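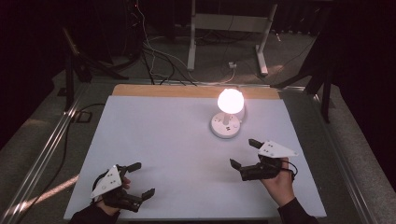
## Keeping a pair of hand-held grippers happy

I've had the two-gripper table in the back of the Pamwood shop long enough to have picked up some habits, and Vilja Mäkelä keeps telling me to write them down, so pour yourself a coffee and here we go!

**Wipe the jaws first thing.** A soft cloth barely damp with plain water does it. Go easy near the joints, and let everything air-dry for 10 minutes before you switch on.

**Give the cable some slack.** It should loop loosely over your hand and never tug when you turn your wrist (mine pulled for a whole October before I caught on, and the connector never quite forgave me).

**Lay a pale board on the table.** Dropped screws show up right away, and so does grime. I wash ours with dish soap and dry it well.

**Try a small lamp as your practice piece.** Unplug it and let the bulb cool, then close both grippers on the base as gently as you can. If one side grabs sooner, that's the one to adjust. Jouko Rautiainen likes an old mug for this, and that's fine too.

**Snug the rail bolts by hand.** A quarter turn past finger-tight is plenty. I check them once a month, plus any time we've moved the table.

Spare jaw pads live in the Badoment drawer, in the tin with the blue lid.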